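Fudeo Small Wireless Mouse in Pale Pink - four months in

Reviewed by Alfie Hartley, 10/13/24
4 out of 5

I should say first that I never meant to buy a pink mouse. My old gray one gave up in the middle of a long spreadsheet (113 rows of seed orders for the garden club, if you want to know), and I needed something by the next morning. The Fudeo was on the shelf, it was on sale, and my friend Benito Sotomayor has had one for ages and swears by it, so home it came.

Setting it up took no time at all. You drop in the battery, plug the little receiver into the computer, and away you go. I kept waiting for it to ask me to download something, and it never did, bless it. The sleep mode is a bit eager for my taste - if I stop to answer the phone, I have to click once to wake it up again - but I got used to that inside a week and now I do it without thinking.

What I like best is the shape. It is smooth and rounded all over, with no odd ridges for your thumb, and it sits nicely under a smallish hand. My brother-in-law Rodrigo, who has hands like oven mitts, tried it for an evening and said it felt like steering with a bar of soap. So if your hands are on the large side, do try one in the store before you pay for it. The wheel is a darker, redder pink than the rest, which I thought looked a little silly on the first day and have since grown rather fond of.
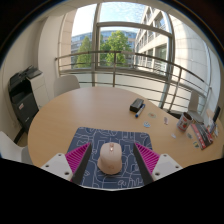 I do all my work at a round table, and a round table is not the kindest place for a mouse. There is never a straight edge to line things up with, and my elbow always ends up hanging off the curve somewhere. On the bare wood the pointer was a touch jumpy, especially when I was trying to pick out one small cell in that spreadsheet. With a pad under it the trouble went away completely. Mine is a navy one covered in little doodles in white and light blue, and I did worry that all that pattern would confuse the sensor, but it glides right over the lot. I would budget for a pad if you don't already own one, and get a bigger one than you think you need, too, as mine always seems to be fighting for room with a mug and whatever I've been reading.

The clicks are on the quiet side, though I wouldn't call them silent. My husband can nap on the couch while I work and has not complained yet. I'm still on the second battery, and the first one lasted until September, so no grumbles there either.

I've knocked off one star for the sleep mode and for the battery cover, which is stiff and cost me a fingernail. I'd still buy it again, and I've already ordered one for my sister, who asked for the green.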